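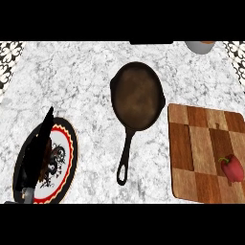
Chapter 4
Heat and the Kitchen

4.1 Why materials matter

Cooking is the controlled movement of heat into food. A cook may think in terms of time and recipe, but what happens to an onion or a piece of fish depends first on how quickly energy reaches it and by what route. Between the burner and the food there is nearly always a solid object, and the properties of that object decide a good deal of the result.

In Chapter 3 we treated heat as a quantity that could be measured and added up. In this chapter we look at how it travels and where it is stored. Three routes are important: conduction, convection and radiation. Most cooking uses more than one at a time. A pan of soup on a hob is heated by conduction through the base and by convection within the liquid. Bread under a grill is browned mainly by radiation.

4.2 Storing heat

Two pans of the same size, left on the same burner for the same time, do not reach the same temperature. The heavier one usually lags behind. It also stays hot for longer once the burner is turned off. The quantity that describes this is heat capacity, which is found by multiplying the mass of an object by the specific heat capacity of the material it is made from.

Cast iron has a fairly modest specific heat capacity, about half that of aluminium. Cast-iron pans hold a lot of heat mainly by being heavy. When cold food is placed in a hot, heavy pan, the temperature of the metal falls less than it would in a thin one, and the surface of the food goes on browning.

The disadvantage is that iron conducts heat less well than aluminium or copper. A large iron pan on a small burner will be hotter in the middle than at the rim. Slow preheating reduces the difference but does not remove it.

4.3 Surfaces that feel cold

Stone worktops have long been used for rolling pastry. In a kitchen where nothing has been heated or chilled for some hours, the stone, the wooden boards and the crockery are all at room temperature, yet the stone feels colder to the hand. The hand is warmer than any of them, and stone carries heat away from the skin faster than wood does. The same effect keeps butter in a pastry dough firm for longer.

Wood is a poor conductor. This is why it is used for spoons and for the handles of some pans, and why a wooden board makes a reasonable stand for a hot dish.

4.4 A worked example

In her teaching notes for the Flatthorpe evening course, Nelli Eskola sets the following problem. A vegetable stew with a mass of 997 g is to be warmed by 12 °C. Its specific heat capacity may be taken as 3,420 J/kg °C. How much energy is needed?

Energy = mass × specific heat capacity × temperature rise
Energy = 0.997 × 3,420 × 12
Energy = 40,917 J, or 40.9 kJ

The mass must be converted to kilograms before it is used. The answer also leaves out the energy taken up by the pan and lost to the air, so the burner must supply more than this. We return to these losses in section 4.7.

Key terms for this chapter
conduction
convection
radiation
heat capacity
specific heat capacity

Before you go on
Look again at your results from Practical 3B. Write down the mass of each container you used and the material it was made from. You will need both figures for the next section.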